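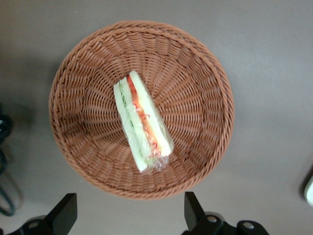
Search posts, people, tags

1/ Week two of automation at the Corkthorpe shop. The robot packs the baskets now. I've been promoted to watching it, same money, more sitting.

2/ Pevness, who supply it, say it does 110 baskets a shift. So do I, on a Wednesday, with a cold.

3/ My new duties: restock the racks, wipe the fingers with Purell, press the green button when it sulks. There was training for the button. It took 20 minutes and came with a certificate.
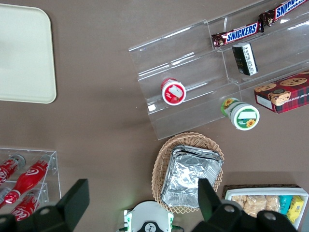
4/ What I do miss is the talking. We used to have two of us at that table, putting the world to rights over the Snickers. The other one's on deliveries now and says the van is better company than me.

5/ Head office reckons it saves 2650 quid a month. I asked if any of that was coming our way and got a link to a wellbeing app.

6/ Anyway it's stopped again. Off to use my certificate.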